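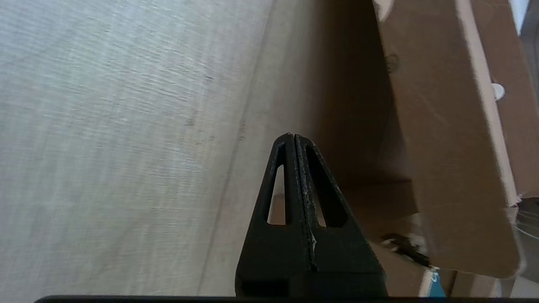 Brelon Shoebox Set, v2

README / data card. Read this before the label files please, half the mail we get is answered in here.

What it is

Pictures of footwear going into shoeboxes and coming out again. Slides, mostly, plus the floor clutter that was left lying near the box. Household stuff, small rooms. Made for people working on packing and tidying: where does the pair go, is it in, is the lid up or down.

More than 900 images over 78 sittings. A sitting = one box, one pair, one floor, start to finish. 69 of the sittings have full labels. The rest have box labels only, see Gaps.

What's in it

Box: brown cardboard, attached lid. Lid state is labeled open, half or closed. Open means standing up or folded right back. Anything leaning is half. We argued about this a lot, the rule above is the one that won.

Pair: labeled left and right as they lie in the picture, NOT by which foot they belong to. v1 did it by foot. Don't mix v1 and v2 labels, you will get swapped pairs and no error.

Pair in box: none, one, both. A sandal with its heel up on the rim counts as not in. Overlapping sandals count as in if both are below the rim.

Toes: toward lid, away from lid, across. Use "unsure" if the soles and straps don't settle it. Unsure is a real label, please keep it when you convert.

Floor things: dustpan, broom, bin, tissue, toy food, other. One label per thing when it can be seen clearly, otherwise it goes in the "other" layer with no name. Toy food has a sub-label where the annotator was certain (eggplant, chili), and plain "fruit" where they weren't. There's a long tail of orange things that are just fruit.
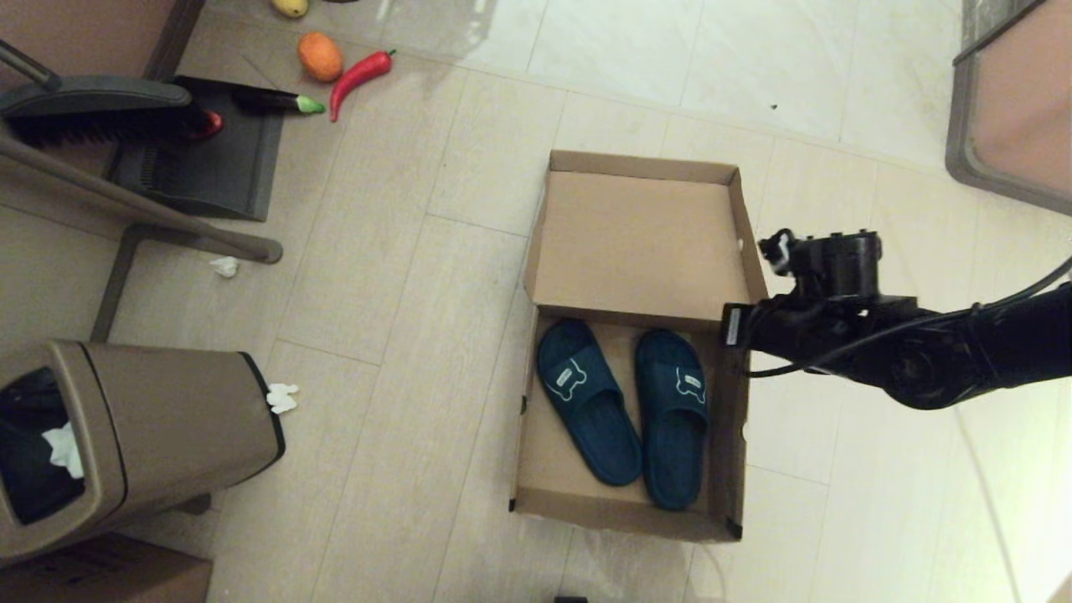
Compiled by Merle Brunton and Fotis Karras
Labels checked by Eftychia Bakalis
Ustik household sets, December release

The dark teal slides

Most asked about pair so it gets its own section. Sheet name is teal_slide. One wide strap, emblem on the strap, sole the same color as the strap. Label the strap and the sole as ONE thing. Early annotators split them and we had to merge by hand, if you find a leftover split tell Eftychia.

Emblem: one point per sandal, roughly mid-emblem. No shape name. We had three different shape names in the first pass, from three people looking at the same pair, and dropped the field. Text on the emblem is marked unreadable everywhere. Don't try to fill it in.

Dark straps on dark soles are hard in shadow. If the edge between them is gone, draw the outside outline and stop there.

Folders

boxes/ - outlines for box and lid
pairs/ - outlines and emblem points
floor/ - clutter layer
notes/ - one text file per sitting, typed up quick, spelling is what it is
split/ - train and held-out lists, by sitting

Splits are by sitting and not by image. Keep it that way. Same tiles, same box, same crumpled tissue in neighboring images, so a random split will flatter you.

Close views

A good share of the set is very near the cardboard. Inner corners, flaps, a fold edge and not much else. These have no pair label even when the sitting has a pair in it. If you can't see it, it isn't labeled. Fotis wanted to carry the labels over from the wide views and we said no. 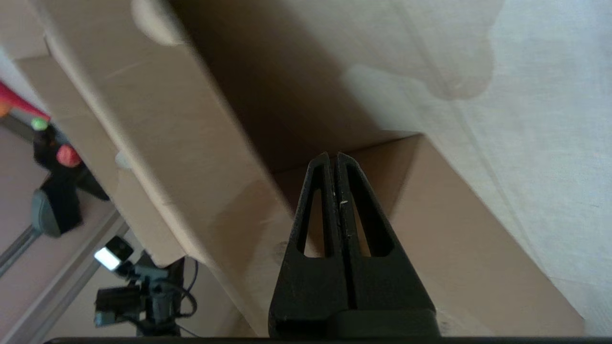
Inside corner of an open box, raised flap, pale cloth along the right.

For close views the useful labels are panel edges and folds. Mark the fold where the cardboard turns, not where the shadow falls. Easy to get wrong in the deep corners, the shadow line is often the stronger one. Cloth, sheets, table covers: all "fabric", no finer than that. Light tan next to light tan is where annotators disagreed most, so treat those edges as soft.

Flap vs lid: a flap is any folded panel whose far end you can't follow. If you can follow it and it's the big one, it's the lid. Yes this means the same piece of cardboard is a flap in one picture and a lid in the next. Known, staying.

Floor clutter

Left in on purpose. Real floors have stuff on them. The broom across the dustpan turns up a lot and the overlap is a pain: broom on top, dustpan outline drawn around what shows, no guessing underneath. Handles get cut where they leave the picture.

Tissues. Small, white, crumpled, and easy to miss on beige tile. They have their own label becuase Stavros Gavalas kept finding unlabeled ones. A tissue in a bin is tissue, with the flag in_bin. A tissue hanging off the rim is tissue too, no flag.

Chair legs and crossbars are "other". So are rails and bars where you can't say what they're part of.

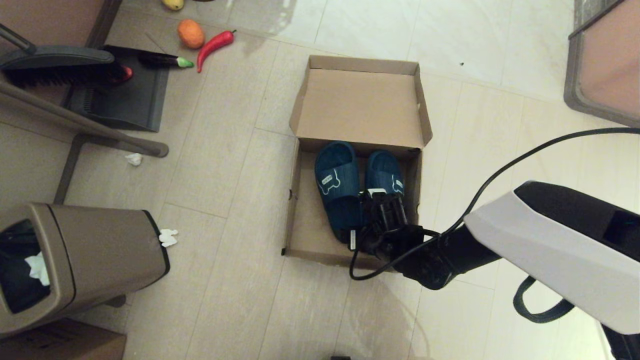

Both slides in the box, lid up. Broom, dustpan and toy food upper left, bin lower left.

Bins on their side: use the label bin and set tipped. The liner is part of the bin. Things inside the bin get labeled only if you can name them.

Tile floors: grout lines are not labeled. Shiny patches aren't either, but some people masked them in v1 and the masks are still in the old archive. Ignore those.

Partial boxes at the picture border are labeled box with partial=yes. Could be a corner only. They are not linked to the main box and have no lid state.

Gaps and known problems

- Sittings without full labels: boxes only, nothing for pairs or floor. Listed in split/boxes_only.
- Hardly any laces. Slides and sandals are over-represented by a mile. If you need boots look elsewhere.
- Mostly pale floors. Two sittings on dark wood, both dim.
- Left/right swapped in a handful of sheets labeled on the last afternoon. Beat Eberhard is going through them.
- notes/ files sometimes say "shoe" for sandal. Trust the label, not the note.
- Brightness differs a lot between wide and close views of the same box. Not corrected.

Changes since v1

Left/right by position. Emblem shape field gone. Tissue label added. Lid "half" state added. Outlines on pairs redrawn for the dark ones. Politis sheet format dropped, everything is plain text now, a converter for old sheets is in the Zatico tools folder and it works most of the time.

Using it

Fine for study and teaching. Ask before you put it in something you sell. Credit as "Brelon Shoebox Set, v2, Brunton and Karras". Pass this file along with any copy.

Corrections: put the sitting number, the layer and what you think is wrong in one line. Screenshots welcome. Merle reads these in the evening mostly so give it a few days.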